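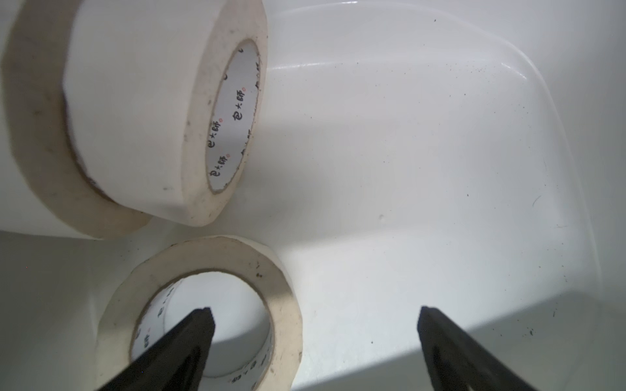

Moi je les empilais à plat dans un tiroir et au bout d'un été les tranches collaient entre elles, m'a écrit une lectrice après la première version de ce guide, en demandant s'il fallait vraiment prévoir un bac rien que pour le ruban de masquage. Oui ! Enfin, à mon avis oui, et toute cette section est un peu ma réponse.

Guides > Atelier Skundent > Rangement > Section 2 : le ruban de masquage

Imprimer cette page | Envoyer par e-mail

2. Installer le coin des rubans

Si vous avez suivi la section précédente, les pinceaux sont triés et l'étagère est fixée. On passe au ruban de masquage, le gros beige en papier, celui qu'on achète toujours en trop et qu'on ne retrouve jamais quand il faut protéger une plinthe. Je pars du principe que vous avez déjà quelques rouleaux entamés, un bac en plastique lisse et une chute de revêtement pour le plan de travail.

Ce qu'il vous faut

- un bac blanc à parois lisses et angles arrondis (les angles vifs gardent la poussière, j'ai longtemps pesté contre le mien)
- un chiffon doux et une petite brosse sèche
- un crayon gras
- un morceau de revêtement de plan, uni ou à motifs
- une raclette souple, ou une vieille carte de fidélité

2.1 Préparer le bac

1. Videz-le complètement. Secouez-le dehors si vous pouvez, surtout après un ponçage.
2. Passez le chiffon à peine humide sur le fond, puis le long des parois. Insistez dans les arrondis.
3. Laissez sécher à l'air, bac retourné, le temps d'un café.
4. Posez-le à hauteur de main, à l'ombre. Chez moi il est sur l'étagère du bas, côté établi.

Attention : pas de bac près d'un radiateur ni derrière une vitre plein sud. En août, ma remise devient un four, et le papier crêpé finit par se déchirer en biais à chaque tirage. J'ai perdu comme ça tout un lot commandé chez Dundwood, je m'en veux encore.

2.2 Nettoyer et trier les rouleaux

1. Regardez la tranche de chaque rouleau. Des points sombres, des traces grises : c'est le lot de tous les rouleaux qui ont traîné, et la colle du bord attrape absolument tout.
2. Brossez à sec, dans le sens de l'enroulement. Jamais d'eau, jamais de solvant !
3. Si la saleté tient, déroulez un tour et jetez-le. Pour un bord bien net sur un mur, ça vaut largement le bout de ruban sacrifié.
4. Repliez l'extrémité sur 5 mm pour faire une languette. (Vos ongles vous remercieront.)
5. Gardez les rouleaux de même largeur ensemble.

Note : ne recouvrez pas l'intérieur du mandrin avec une étiquette. La marque y est souvent imprimée en boucle, comme le 包大師 qui fait tout le tour du carton blanc sur les miens, et c'est bien pratique le jour où l'on veut racheter exactement le même. J'écris la largeur au crayon gras dans un coin resté libre, et basta.

2.3 Garnir le plan de travail

Le revêtement, on pourrait s'en passer, je sais. Mais une surface lisse et claire se nettoie d'un geste, on y voit tout de suite les petits bouts de ruban oubliés, et puis j'aime bien avoir des fleurs sous les yeux quand je bricole. Le mien est blanc, avec des brins genre fougère, des feuilles bleu canard un peu passées et des fleurs orange rouille. Très cuisine de grand-mère, j'assume.

1. Dégraissez le plan et attendez qu'il soit bien sec.
2. Coupez le revêtement un peu plus grand que nécessaire. L'excédent se retaille à la fin.
3. Partez d'un bord et avancez doucement à la raclette, du centre vers l'extérieur.
4. Une bulle ? Soulevez, reposez, recommencez. Ne percez qu'en dernier recours.
5. Posez un rouleau sur la tranche et faites-le rouler sur toute la longueur : au moindre pli, vous le sentirez sous la main.

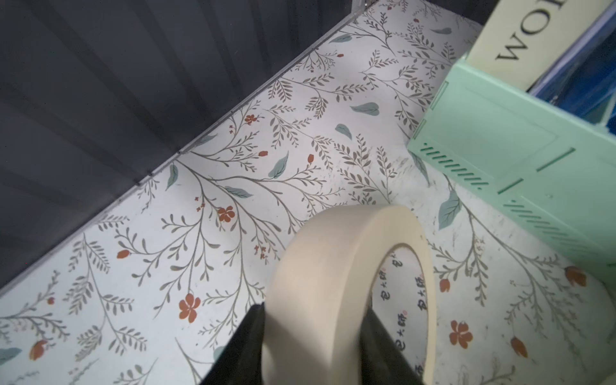 Fig. 2 – Rouleau beige sur le revêtement à fleurs.

Attention : ne collez pas de ruban de masquage directement sur un revêtement imprimé pour tenir un gabarit. Au décollage, le motif peut partir avec. Pour maintenir une feuille, je pose dessus un poids de 500 g (un paquet de riz fait l'affaire).

2.4 Au quotidien

Pour sortir un rouleau du bac, prenez-le par le mandrin, un doigt dedans et le pouce dehors, sans frotter la tranche contre le fond. À plat ou debout, les deux me vont tant qu'on ne tasse pas. La notice Flirnero conseille toujours debout ; je n'ai pas vu de différence, mais mon atelier est sec, le vôtre peut-être pas.

Le soir, avant de fermer, je remets tout dans le bac et je vérifie les languettes. Si l'une d'elles s'est recollée, un passage d'ongle en biais suffit, ou le plat d'un couteau à enduire.

Pour les rubans de peintre pour extérieur, voyez la section suivante : la colle est différente et le tri aussi.

Contact | © Atelier Skundent | Haut de page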